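Data collection: two-arm set, status at the start of January

Collection for the two-arm policy resumed at the Stostano site on 2nd January. The plan for the month is unchanged. Each recording is one attempt at one task, driven by an operator from start to finish, with the head camera view, both arm states and both gripper states stored on a common clock. Attempts are kept whether or not they succeed. The outcome label is added afterward by a second person working from the recording alone.

The set stood at 1999 accepted recordings when the site closed for the break. The first recording of the new session passed its checks and became number 2000, at which point the index was frozen and copied to Swati for the next training run. Anything recorded after that goes into a separate folder until the run has finished. Please do not merge the folders by hand. The last manual merge left duplicate entries in the index, and removing them took longer than the merge had.

Two changes apply from this session on. First, the maximum length of an attempt is now 60 seconds. Long attempts were mostly pauses in which the operator was deciding what to do, and the policy had learned to pause in the same places. An attempt that reaches the limit is closed and labeled as unfinished. Second, start poses are drawn from a list by the collection software, and the operator moves both arms to the listed pose before recording begins. Operators had settled into a few comfortable start poses, and the model trained on the previous set did poorly when started from anywhere else.

The backdrop is not standardized and will stay that way. Tatel asked whether all stations should be given the same plain surroundings. Our view is that the policy should see cabinets, poles, dark sheeting and white structures during training if it is expected to work near them later. Lighting is also left as found, except where glare hides the fingers.

Time offsets between camera and arm state are still being checked for every session. Recordings with an offset above the limit are held back, and they can be recovered once the correction script from Plultevent has been tested on the older files. Until then, leave them in the hold folder under their original names.
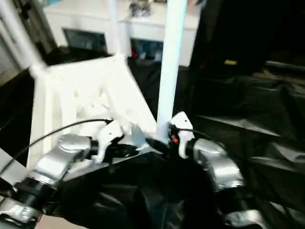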